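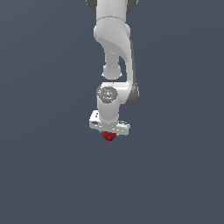 When should a child with a stammer see a speech therapist?
Ask for a referral if it has gone on for more than a few months, if it runs in the family, or if your child is getting upset about it. You don't need to wait for school to raise it.

We get asked this every week so it's going at the top this time. Quick round-up of the rest, March 19, 2022, running late as usual.

Parent group is back at the Tridwood hall. 18 places, first come. Most of the evening is talk, tea after. Bring questions. If you came last time the room has changed, it's the one past the stairs now.

Waiting lists. Still long. The clinic at Mosanen is quoting 49 days for a first appointment, better then it was. Ring and ask for the cancellation list, it does move.

A few things that help at home while you wait:
Slow your own speech down a bit. Don't tell them to slow theirs.
Let them finish, even when you know the word.
Keep eye contact, keep your face relaxed.
Five minutes a day one to one, telly off. Let them pick the game.

Stammering often starts between two and five, and plenty of children stop without any help. Some don't. It isn't caused by nerves or by anything you did, and it can come and go, so a good week followed by a bad one is normal.
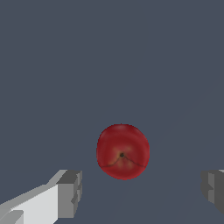 Red apple, seen from the bottom end.

Leaflets for grandparents and childminders are in, 90 printed, take a handfull. Teachers' version still at the printers.

Next issue: starting secondary school with a stammer, and reading aloud in class. Send us your experiences, short is fine, we'll leave names off.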